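# Undthorpe Learning and Meeting Rooms: Gallery of the Refurbished Ground Floor

The ground floor of the Undthorpe building reopened on November 26, 2019, following a period of refurbishment that began in October. The work covered lighting, climate control, wall finishes and seating in the rooms used for meetings, training and practical activities. This page gives a short record of the result for staff, tenants and organizations considering a booking.

The building has 16 rooms available for hire, of which the ground floor rooms are the most heavily used. The Lui Room and the Trinar Room may be reserved by the half day or the full day. The larger Flestinberg Room is reserved by the full day only. Requests from tenants are given priority until two weeks before the date concerned.

## Lighting, Ceiling and Services

The ceilings on this floor are painted white. Pipes and beams have been left exposed, which keeps the full height of the room and allows the maintenance team to reach the services without removing panels. Fluorescent lighting is used in the working areas, and switches are located beside each entrance.
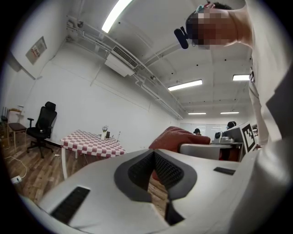
Air conditioning is provided by wall-mounted units placed high on the wall. Users are asked to leave the temperature setting unchanged and to report any discomfort to the front desk, where the setting can be adjusted for the duration of a booking. Windows and doors should remain closed while a unit is running.

Walls are plain white throughout. Framed notices may not be moved or covered, and adhesive tape and pins are not permitted on painted surfaces. Freestanding display boards can be requested at the time of booking.

## Seating and Floors

The office chairs have tall mesh backs, headrests and armrests, and stand on wheeled bases. Chairs not in use are to be placed against the wall so that the route to the exit stays clear. They should be rolled, not dragged, when a room is rearranged. Chairs may not be taken from one room to another without the agreement of the front desk.

The wooden floors should be swept at the end of each booking. Brooms and dry mops are kept in the corridor cupboard. Water spilled on the floor must be wiped up at once, and damage of any kind should be entered in the room log before departure.

## Booking Information

The combined capacity of the three named rooms is 132 persons. The Flestinberg Room accommodates 56 persons in rows; other arrangements reduce this number and must be approved in advance. A refundable deposit of $1000 applies to bookings of the entire ground floor and is returned once the rooms have been inspected.

Applications are made in writing on the standard form, available at the front desk. The form should state the purpose of the booking, the expected attendance and any equipment to be brought into the building. Rooms are to be vacated by the hour shown on the confirmation, with lights switched off and furniture returned to its original position.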